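Moving a Family Archive Off Old Disks

2022-11-02

For most of the past year, I have been responsible for the digital records of my extended family. The collection includes scanned letters, photographs, tax papers, recorded interviews with older relatives, and a large number of files whose purpose has been forgotten. It came to me on a mixture of old computers, portable disks, and discs in paper sleeves. In October I finished moving it to a single home storage system, and the present post sets out how the work was done and what I would advise others to consider before they begin.

The first task was to establish what existed. I opened a plain spreadsheet and entered one line for each folder, noting where it had been found, the years it appeared to cover, and whether another copy was known. The final list ran to 1076 lines. It was slow work, and I was tempted more than once to copy everything into one place and sort it later. I am glad that I did not. Several folders with the same name proved to hold different material, and one folder labeled "old, delete" contained the only scans of my grandmother's recipe cards.

Duplicates were a separate matter. Relatives had been sending the same photographs to one another for years, often after shrinking or cropping them. A comparison program found 3428 files that were exact copies of something else in the collection, and these were removed after a short check. The near copies could not be handled in this manner. I kept the largest version in each case and moved the others to a holding folder, where they will stay for one year. If no one in the family has asked for them by then, they will be deleted.

Naming required more discussion than any other part of the project. Some relatives preferred to file by person and others by year. The rule we adopted places the year first, then the place, then a few words about the event. Where the year is not known, the decade is used, followed by the letter x. Names of people do not appear in folder titles at all, as too many of them are shared across generations. They are recorded in a separate index, which any relative may correct.

The storage system itself was chosen for practical reasons. I wanted a unit that would sit in a closet, make little noise, and allow a failed disk to be replaced without tools. I compared three models over several weeks and settled on one from a small maker called Hurine. The software is plain, and the instructions were poorly translated, but it has done what was asked of it. Readers who are choosing a unit of their own should look closely at how the disks are held and removed. This detail receives little attention in reviews and matters a great deal on the day it is needed.

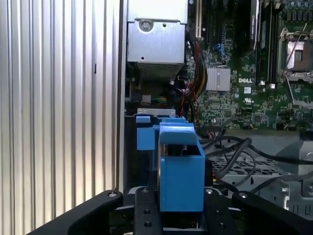

A blue drive carrier with a curved handle tab.

A storage unit with several disks is not a backup. It protects against the failure of a disk and against very little else. A deleted folder is gone from every disk at the same moment, and a burst pipe does not distinguish between them. For this reason, the archive exists in three places. The main copy is at my home. A second copy is made each month to a portable disk, which is kept at the house of a cousin in another town. The third is held by Petchrat, an online service selected mainly because it bills once a year and allows a second person to be named on the account.

That last point deserves some emphasis. Family archives are often lost through silence. The person who looked after them falls ill or dies, the bills stop, and the passwords cannot be found. I have written a letter of two pages explaining where everything is kept, how to reach it, and what may safely be ignored. Two relatives hold sealed copies. The letter will be reviewed every October, at the same time as the annual check of the files.

The annual check is modest. I open 37 files chosen at random from each copy and confirm that they can be read. I also review the file formats in use. At present 111 documents remain in the format of a word processor called Zukadska, which has not been sold for many years. These have been exported to plain text, and the originals have been retained beside them — the layout of some of the older letters carries meaning that plain text does not preserve.

Privacy was considered at each stage. Medical papers and certain personal letters have been placed in a closed section, to be opened only with the consent of the people concerned or their children. Recorded interviews are open to the family but may not be posted publicly. These rules are written down and stored with the archive so that a future keeper will not be obliged to guess at them.

Costs were reasonable. The storage unit was the largest expense, followed by the first year of the online service. The scanning had mostly been done already by an uncle with considerable patience. Where he had left gaps, I used the scanner at the public library, which is free for one hour per visit.

Work remains. The recorded interviews have not been transcribed, and a box of slides from the Drullero house is still waiting to be scanned. I expect to begin with the slides, as their colors have already started to fade. Relatives who recognize places or people in the undated folders are asked to enter what they know in the index, including guesses, provided that these are marked as such.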